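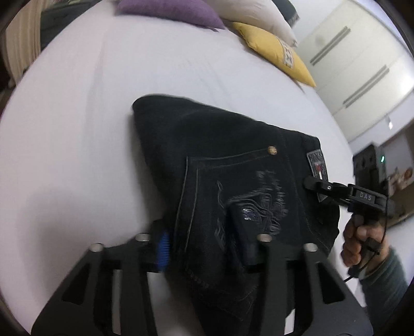 The dark jeans, folded, on the big white bed.

So February is apparently the month I fight with my closet. I pulled everything out on a rainy afternoon and by four o'clock the only clear surface left upstairs was the bed, so that's where all the folding happened. It's a good height for it, too - my back complains a lot less than it does at the dresser.

I started with the jeans because jeans are my problem. I hang on to them forever. These very dark ones came home with me from a little shop in Warcombe (I paid 36 dollars and felt like a genius), and what sold me was the back pocket. There's embroidery on it, all loops and petal kind of shapes, in a gray that's so close to the denim you could walk right past it. I love that sort of thing! Joyce says if you have to squint at it, why bother, but Joyce also owns a sequined raincoat.

Anyway, folding. I used to do jeans in half and in half again and stack them, and then the stack would slide over every time I wanted the pair at the bottom. Irina got me to try laying one leg over the other, tucking in the pointy bit at the seat, then folding up from the hem in thirds so they stand in the drawer on their own. Mine don't always stand. Thick denim does pretty well, and the stretchy ones flop over like they've given up on life.

Two pairs went in the bag for Tarek's niece, who is taller than me now, and one pair with a blown-out knee is going to be patches. The dark ones stay. They need a button tightened, so if anyone has a favorite heavy thread for denim, tell me in the comments, the stuff I've got snaps.

Sweaters are next and I'm dreading it. There are a lot of sweaters.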